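Lid pose jumps sideways on clear bin, then Roter won't plan

Opened by: Lesego Nel
Component: Pastow 2 (lid and container pose), Roter (two-arm planner)
Opened: 1st October
Status: Fixed on my branch, leaving it open for the merge

Hi all! I'm putting this in one ticket even though I suspect it should be a couple, because the symptoms come as a pair and I only worked out which was which by chasing them together. Sorry in advance for the length, I kept adding to it as I went.

The job is the clear bin with the ribbed lid. One arm works the closed end of the lid, the other one works the open end where the red pieces are, and the lid has to end up back over the bin. Both arms get their targets from a single lid pose published by Pastow. When that pose is good, everything downstream is boring, which is how I like it. When it's bad, the lid hops sideways by 14 mm between one estimate and the next with nothing on the table moving, and then Roter throws its hands up with this:

goal rejected: lid body intersects bin body
retry limit reached (6)
holding both arms

It doesn't happen every time, which made it a pain to pin down. I could get a whole morning of clean estimates and then a run of rubbish.

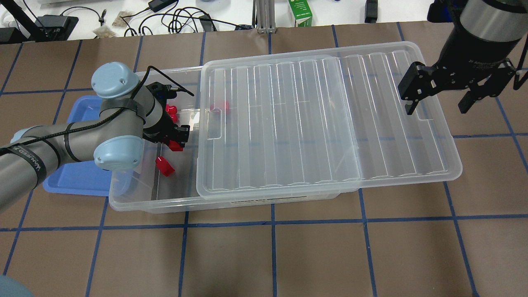

My first guess was depth, because clear plastic and depth cameras have never been friends, and I've been burned by that before on the old Tunumham cell. So I turned the depth term off completely in the Pastow config (lid.use_depth: false) and let it run on colour only. Same hop, same size. I also tried the opposite, with depth weighted right up, and that was a mess of a different flavour, with the lid floating about and tilting. Not the same bug. I've put the weights back to what they were in February.

Second guess was that I'd swapped left and right somewhere. Go on, laugh. The head camera looks out over the table from the robot's side and the fixed one looks back at it, so the open end of the bin is on the left in one and on the right in the other. I've definitely tripped over that in the past and it cost me a good part of a week. I went through every transform from the head camera to the base and from the fixed camera to the base, and checked that "left arm" meant the robot's left in all of them. They were fine. I did find a comment in the launch file that had it backwards, so I fixed the comment.

What gave it away was the size of the hop. It was always the same distance, plus or minus a whisker, and always across the ribs, never along them. I got the calipers out and measured the spacing on the lid, and there it was. The matcher fits a pattern of parallel lines to the ridges, and a pattern of parallel lines fits just as nicely if you shove it over by one ridge. Only the ends of the lid tell you which fit is the right one, and the ends are exactly where the grippers sit. 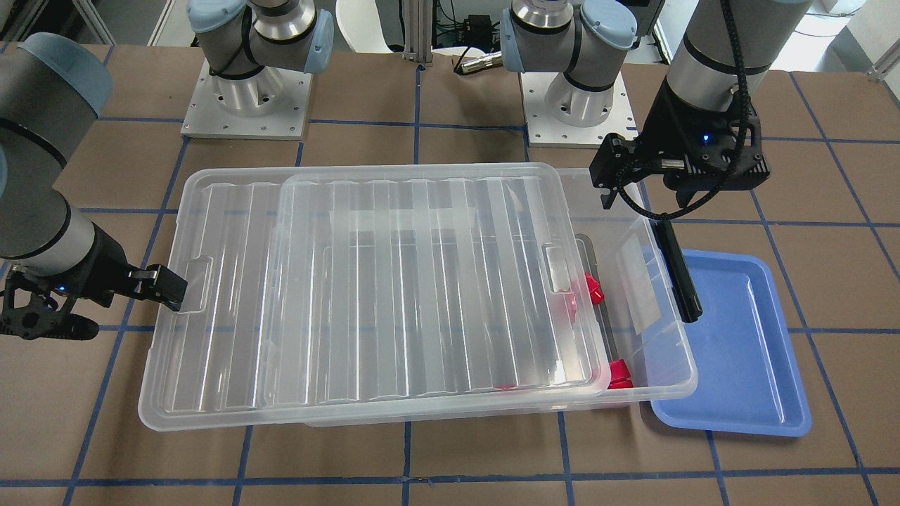
Why it got worse with the lid partly open

I still wanted to know why a closed lid mostly behaved and a half-open one didn't. With the lid square on the bin, Pastow gets some free help from the bin's outline, since there's a prior saying the two line up. Slide the lid off centre and the prior drops out (correctly!), so the ridges are doing all the work.

Then there's the tape. The blue grid on the table shows through the plastic, and a tape line running the same way as the ridges looks like a perfectly good ridge to an edge detector. The score for the wrong fit would creep up whenever one of those lines landed near where a shifted ridge ought to be. I dumped the edge maps and coloured them by where each edge came from, and you could see the tape voting. If anyone wants the dump tool it's in tools/edge_votes on my branch. It's ugly but it works, just don't run it on a long log unless you've got disk to spare.

Wrist views were the worst for this. Up close and at an angle, the rim and the ridges and the tape all cross one another, and the shiny bits come and go as the arm moves.

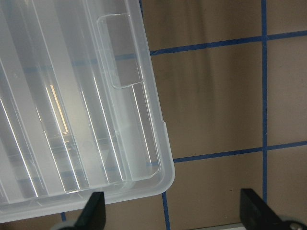
Wrist camera: molded ridges, handle tab near the top, tape grid on the table.

What I changed in Pastow

First up, the tape. I mask anything in the blue band before the edges are pulled out. It's a plain hue threshold with a bit of growth around it, nothing clever. I was worried it would eat the light blue caps on the arms and it does, but we don't use those for anything in this step so I let it. It also takes a bite out of the blue tray. The tray has its own detector that runs on the unmasked picture, so that one's unaffected. Please don't "tidy" the two detectors into a shared preprocessing step, whoever picks this up next!

Then the anchors. I added the handle recesses to the lid model as features in their own right. There's one toward each end, they're a different shape from anything else on the lid, and usually at least one of them is clear of a gripper. The matcher now has to find a recess before it's allowed to call a fit good. If it can't find either, it publishes "no pose" and the arms wait. I much prefer a wait to a confident wrong answer.

Last one, a sanity gate. If the new pose differs from the previous one by close to a whole ridge spacing, and neither arm has reported contact with the lid in between, it gets thrown out and logged. Grep for "ridge slip rejected". I expected to see heaps of these after the recess change and there have been hardly any, but I've left it in.

The bit that was Roter after all

I thought I was done at that point and I really wasn't. The sideways hop had gone, but I was still getting the "lid body intersects bin body" rejection now and again, with a pose that looked spot on in the viewer. Grr.

So I stopped looking at positions and started looking at times. Roter was taking the lid pose from the wrist camera and pairing it with the newest arm position it had, when it should have paired it with the arm position at the moment the picture was taken. Those were 181 ms apart on a bad run. With the arm parked you'd never notice. With the arm still coasting down toward the rim, the lid gets planted lower than it is, straight through the top of the bin, and the collision check quite rightly says no thanks.

The fix is a small one. Roter now looks up the arm position using the image stamp and waits briefly if it hasn't arrived yet. There was already a function for this, written by the Ó Ceallaigh folks when they did the first integration, and it just wasn't being called on the wrist path. The head and fixed camera paths both had it. I've added a test that fails if any camera path skips it.

I also raised the message from debug to warn when the stamps disagree, because I would have found this in an hour if it had been shouting at me.

Where it's up to

I've been replaying the old logs against the branch as well as running it live. The bad logs I'd saved come through without the hop now. On the live side I've been starting with the lid off centre on purpose, open end clear so the red pieces are visible, and letting the arms approach from both ends. 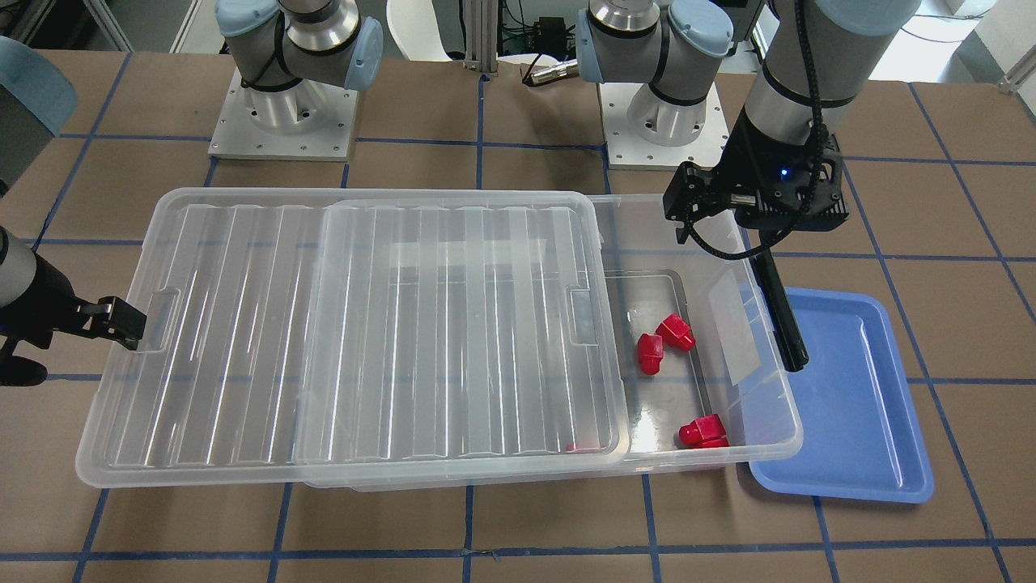
Fixed camera: lid shifted toward the left, open end beside the tray.

A few leftovers I'd like somebody else's eyes on:

- The bin model still has smooth walls. The real bin has ribbing on the sides and I'd bet we get the same slip there one day if we ever fit to the walls. We don't at the moment.

- Red piece detection through the lid is hit and miss. A piece in the open section is fine, a piece half under the lid's edge sometimes gets split into a pair. I haven't touched it and it doesn't affect the lid pose. It probably wants its own ticket.

- Retry limit. Retrying with the same stale pose was never going to help, so I've made each retry ask for a fresh one. The limit itself is unchanged. I could be talked into lowering it.

- The colour threshold is tuned for the lights in this room. If you're running it elsewhere, check lid.tape_mask in the config before you blame anything else.

To try it, pull my branch, rebuild Pastow and Roter together (the message type changed, so a mixed build will start up happily and then sit there doing nothing, ask me how I know), and run the lid task from the usual launch file. If you get "no pose" for more than a moment with both arms back from the lid, save the log and attach it to this ticket, please. I'd especially like one with the wrist cameras in it.

I'll do the merge once somebody has read through the timestamp change. The mask and the recess stuff can go in ahead of it if that's easier to review.

Lesego

Contact the Tunumham support desk | Copyright Tunumham | Back to top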